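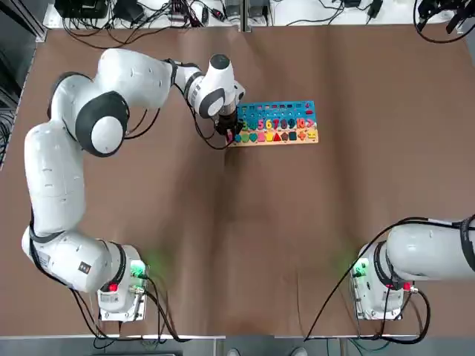
Brown paper covering a large table

Print this article | E-mail this article

Brown paper is a coarse, unbleached paper used for wrapping, bag making and covering surfaces. Its colour comes from lignin left in the pulp. Most modern brown paper is made by the kraft process, which keeps the fibres long and gives good tear resistance.

Manufacture at Bunudar

The Bunudar mill was built beside the Trema River to supply grocers and butchers with wrapping paper. It had a staff of 47 in its first year and 200 at its peak. Rolls were sold in 50-metre lengths. The mill later passed to Bjarnason Paper, which moved production to Ondano and kept the old site as a storage depot.

Uses

Plain sheets are used for parcels, dress patterns, school book covers and as a disposable covering for workbenches and tables. Heavier grades go into cement and flour sacks. Waxed grades were once common for meat and fish. Creased sheets can be flattened with a cool iron.

Related articles
Butcher's paper
Cardboard
Kraft process
Twine

Last revised December 9, 2018
Contact us | Copyright | Back to top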